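# Chapitre 6. Le classement des petites fournitures

Le rangement des petites fournitures occupe une place modeste dans les manuels d'organisation du travail. Il conditionne pourtant la bonne tenue d'un poste : une pince égarée ou un tiroir encombré retarde la constitution des dossiers et multiplie les commandes inutiles. L'inventaire dressé en février par Lorraine Ruddock dans les bureaux de la société Umden recensait 1 570 articles de petite taille, dont une part importante ne disposait d'aucun emplacement attribué.

Le présent chapitre traite du meuble à tiroirs posé sur le plan de travail et de son usage pour les pinces à dessin. Il suppose acquises les notions de lot, de contenant et d'emplacement, définies au chapitre 3.
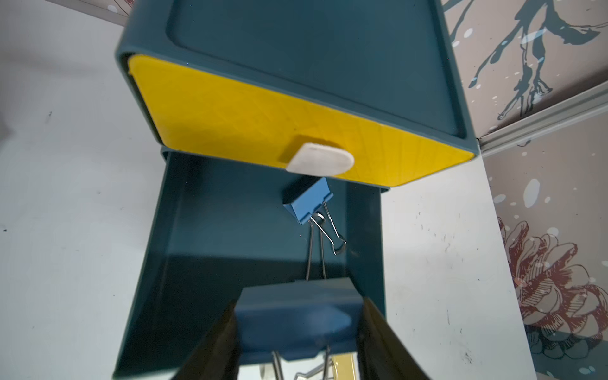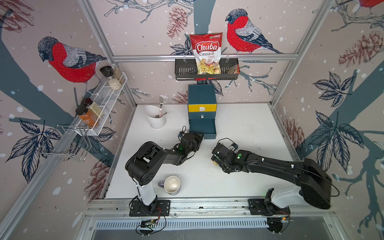
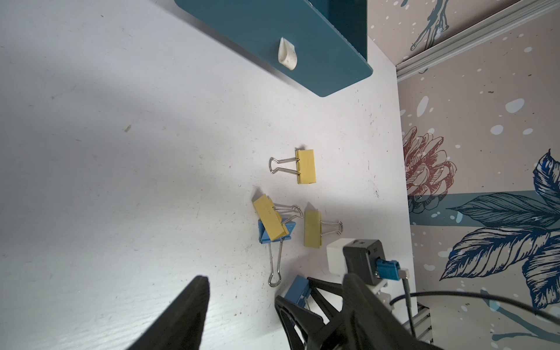 *Figure 6.1. Pinces à dessin et meuble à tiroirs de couleur sarcelle, à tiroir supérieur jaune.*

On entend par *tri préalable* l'opération qui consiste à répartir les articles selon un critère unique avant toute mise en tiroir. Le critère retenu peut être la couleur, la dimension ou la fréquence d'emploi. Dwynwen Samuel recommande de s'en tenir à la dimension lorsque les pinces servent à des liasses d'épaisseur variable ; la couleur convient mieux aux services qui l'associent à une catégorie de documents.

La section 6.1 expose le choix du critère. La section 6.2 examine l'attribution des tiroirs et la question, souvent négligée, de leur étiquetage. La dernière section est consacrée au contrôle périodique, d'après la procédure établie par Iestyn Beddoe.

## 6.1 Le choix du critère de tri

Le critère de tri est fixé par écrit avant la première mise en place et s'applique à l'ensemble des articles du lot.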